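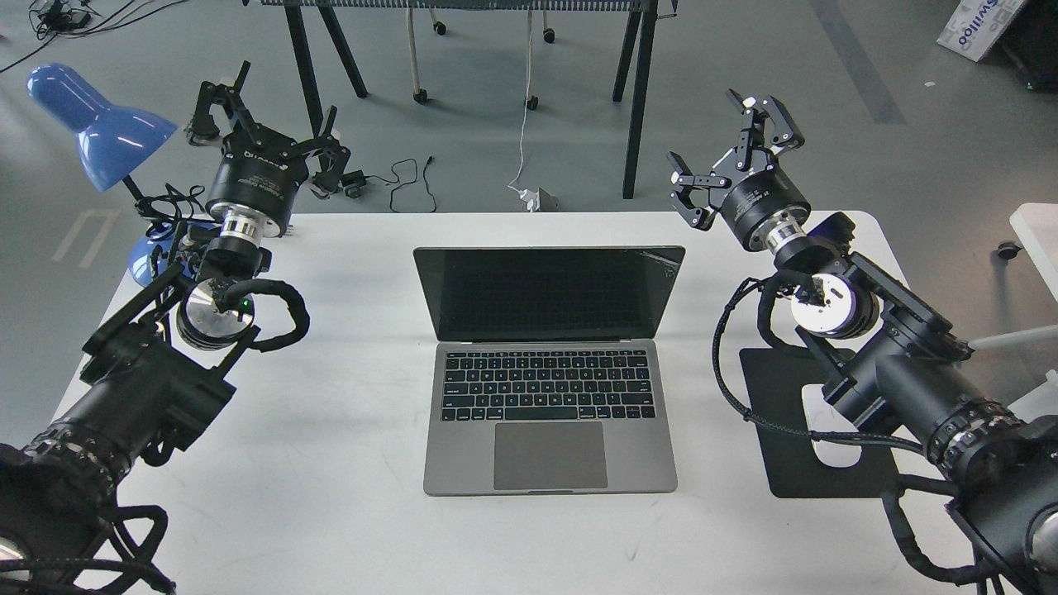
The fault report gave Irora's left arm as the injured party, which Dorothy Cropper thought was generous to the left arm.

"It was told to close the lid," said Musa Ekwueme. "It closed the lid."

"With the other arm's fingers on the keyboard."

"They were both told to close the lid."

She scrolled back through the log. For 27 runs the pair had behaved like an old married couple folding a sheet. On the next one the right arm had decided, for reasons it kept to itself, that the lid was already shut, and had begun pressing down on something that wasn't there. The left arm had brought the screen along to meet it. The force limit was 30 newtons. Someone had typed 80.

"Who set this?" she said.

Musa studied the floor. There was a good deal of cable down there to study.

"It was sticking," he said at last. "At 30 it kept giving up."

"It gave up because it was pushing on a hinge, Musa."

"I see that now."

She put her own hand where the right gripper had been and thought about it – a thing she had promised her sister she would stop doing at work – then took it away and changed the limit back. Under Cause she wrote "settings." Under Injuries she wrote "none," and under Action Taken she wrote that Mr. Ekwueme would be buying lunch.

The form wanted a second signature. Both arms had their grippers open, but she gave the pen to Musa.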